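**January 3, 2022**

**Residents' group questions value of Plallholm–Ivberg joint council**

The Ivberg Ratepayers' Forum has called on both municipalities to explain what the proposed Plallholm–Ivberg Joint Council would do that the two existing councils cannot already do by picking up the phone.

The draft agreement, released over the holidays when few people were reading draft agreements, sets up a 21-member body drawn from both sides of the river. It would meet in alternating chambers, elect co-chairs and issue recommendations. It would have no power to pass a bylaw, set a levy or direct staff in either municipality.

"We have been told this is historic," said Forum spokesperson Esperanza Prieto. "The word appears in the cover letter, the backgrounder and the mayor's statement. We went looking for the part where the joint council decides something and we're still looking."

The Forum notes that an earlier effort, the Brusolow Accord, promised shared snow clearing and a single transit pass. The pass was never issued. The snow clearing arrangement lasted one winter and ended in a dispute over who would pay for fuel on the bridge approaches.
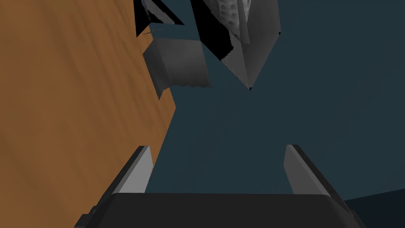 *Computer rendering: gripper with two grey fingers.*

Under the draft, members would receive $300 per sitting, plus travel. The agreement doesn't say how many sittings there will be, and it doesn't cap them. A budget is to follow "in due course" — a phrase the Forum has asked both clerks to define.

Consultation has been thin. The two municipalities received 1464 responses to a survey in August, but the questions asked only whether residents favoured "closer co-operation between neighbours." They didn't mention a new body, its cost or its membership. The Forum does not accept that a yes to the first is a yes to the second.

"I'd have ticked yes myself," said Annunziata Messina, who represents the Győri neighbourhood on the Forum. "Who's against neighbours? That's not the same as 15 pages of terms of reference."

The Forum is asking both councils to:

- defer the vote on the agreement until a full budget is published
- release the complete survey results, including written comments
- hold one public meeting on each side of the river
- include a clause dissolving the joint council after its first term unless both councils vote to renew it

The Forum takes no position on amalgamation, and has not been given a clear answer on whether the joint council is meant to lead there. Plallholm's mayor has said it is not. Ivberg's has said that "all conversations are welcome."

Ms. Prieto is available for interviews through the Forum's Ivberg office.

— 30 —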